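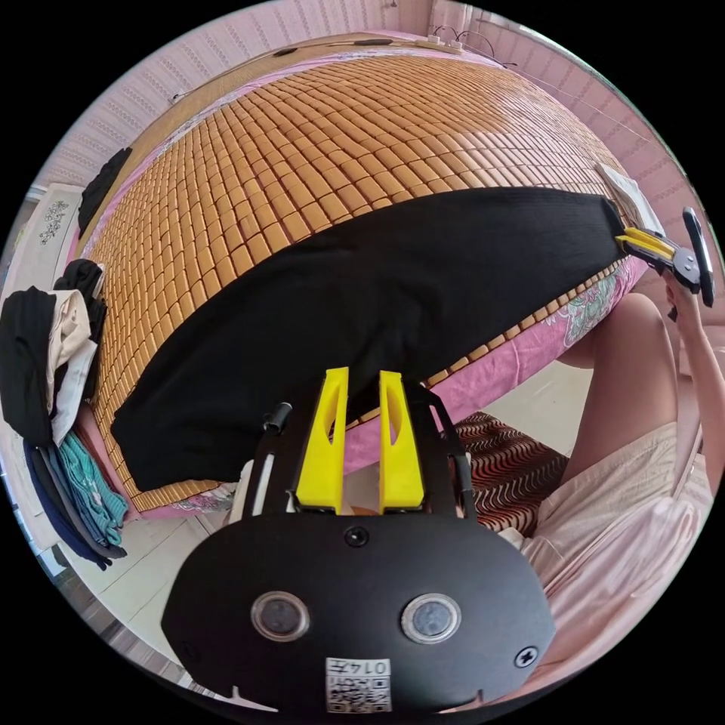
Fig. 2: Two grippers on a folding job, one at the near edge of the cloth and one at its far right corner.

Section 3: Working out what to buy

I wrote this part after my own first order went a bit sideways, so please read it before you send anything to Cloreck (their returns window is short and I found out the hard way!). Prices are in dollars, before tax and shipping.

1. Pick your tasks first. Write down the jobs you want to record, then mark each one as one-hand or two-hand. Folding long things like towels and trousers is two-hand work, and that means a pair of grippers for every person recording.

2. Count your pairs. I started with a single Folau gripper and thought I'd add the other later. Don't! The second one came from a newer batch and I spent a whole evening matching the jaw travel.

3. Budget for the bits that wear. Finger sets are $74 a pair and the mounting bracket is $115. I put one spare set of fingers per gripper on the order and one bracket for the whole kit.

Note: finger sets come in different slot patterns. Check yours against the parts sheet at the back.

4. Add storage. Recordings fill a drive faster than you'd think, and I now keep two Arrieta drives at $89 each, one in use and one being copied.

5. Plan for power. Have a look at where your outlets are before you choose a room. A power strip near the work area saves a lot of grumbling, and you'll want one spot set aside for charging.

6. Use the furniture you've got. A bed or an ordinary table will do for cloth work, so leave benches off the first order. I nearly bought a height-adjustable one from Unstead and I'm glad I held off.

Caution: keep cables off the floor where the person recording will be standing. They'll be watching their hands, and their feet will find the cable.

7. Set your ceiling. Mine was $3000 for the first round, shipping included. If you're over, drop a second workstation before you drop the spares.

8. Write the number from each gripper's sticker on your order sheet when the box arrives. Noelia Carretero on the parts desk will ask for it if you ever need a replacement.

Prices checked 02/12/2018. Calibration is in Section 4.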